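Clumitz 505 Bench Balance: Long-Term Review
9 July 2020

The Clumitz 505 is a top-loading balance with a 0.01 g readability and external calibration. It replaced a Famari unit of similar capacity that had developed a drift problem after a change of load cell. This review covers daily use since November, mostly for buffer salts, media powders and gravimetric checks of dispensed liquids.

Setup

The balance ships with the pan, a draft ring, a power adapter and a printed quick guide. Calibration weights are sold separately. Leveling is done with two threaded feet at the rear and a bubble at the front left. The feet turn freely by hand and hold their position once set, but the bubble sits low in the housing and is hard to read while standing. Warm-up is specified at 30 minutes. In practice the zero keeps moving in the last digit for close to an hour after a cold start, so the unit now stays on standby overnight.

Location matters more than the guide suggests. On a bench shared with a vortex mixer, the stability indicator dropped out whenever the mixer ran. Moving the balance to a separate bench fixed this. The draft ring is too low to be of much use under a supply vent, and a full enclosure is not offered for this model.

Weighing performance

Repeatability was tested with a 20 g weight placed on the center of the pan, removed, and placed again. The spread stayed within one count. Corner loading is weaker. The same weight set near the edge of the pan read two counts high at the right rear and one count low at the front. For centered containers this can be ignored. For wide weighing boats it should be kept in mind.

Settling time is good. A stable reading appears in under two seconds with the filter on its middle setting. The slow filter adds a second or so with no visible gain on a solid bench. The fast filter is only useful for rough filling.

Checking a pipette by weight is possible at larger volumes, where a count of 0.01 g is a small part of the total. Below 1 mL the resolution is too coarse, and a four-place analytical balance is required. 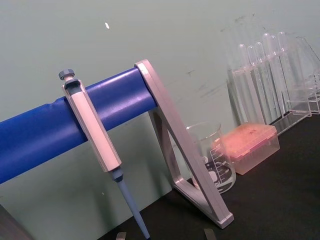
Mapplebeck: I would go further on the volume limit. At 1 mL a single count is already one percent, and you still have evaporation and the corner error to add. I use my 505 for 5 mL and up and send everything smaller to the analytical room.

Fair, and the 1 mL figure is best read as a floor for rough checks. It should not be used for a pass or fail decision.

Display and controls

The display is a backlit LCD with 18 mm digits. Contrast is fine from the front and poor from the left. The tare key has a clear click. The menu key is flush with the panel and needs a firm press with gloves on. Menu codes are numeric and have to be looked up: 451 sets the filter, and 2811 restores factory settings with no prompt to confirm. Calibration data is kept after a reset, but the unit and filter choices are lost.

Data output is over a serial port. The Clulari logging package recognized the balance on the first try at 9600 baud. Continuous mode sends unstable readings without a flag — use print-on-stable if the log will be used for records.

Cleaning

The pan lifts straight off. The well below it has a raised lip that keeps small spills away from the load cell, although fine powder collects in the seam around the lip and needs a soft brush. The keypad overlay has held up to 70 percent ethanol with no clouding. The pan support is painted and has started to chip at one corner. 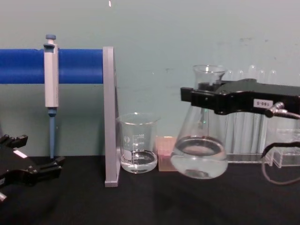

Pipette stand and Erlenmeyer flask at the bench.

Pros: fast settling, solid repeatability at center, simple serial output.
Cons: slow warm-up, corner error, numeric menu codes, low draft ring.

Rating: 3.5 out of 5. Suitable for buffer and media work. Labs that need an enclosure or internal calibration should look at a higher model.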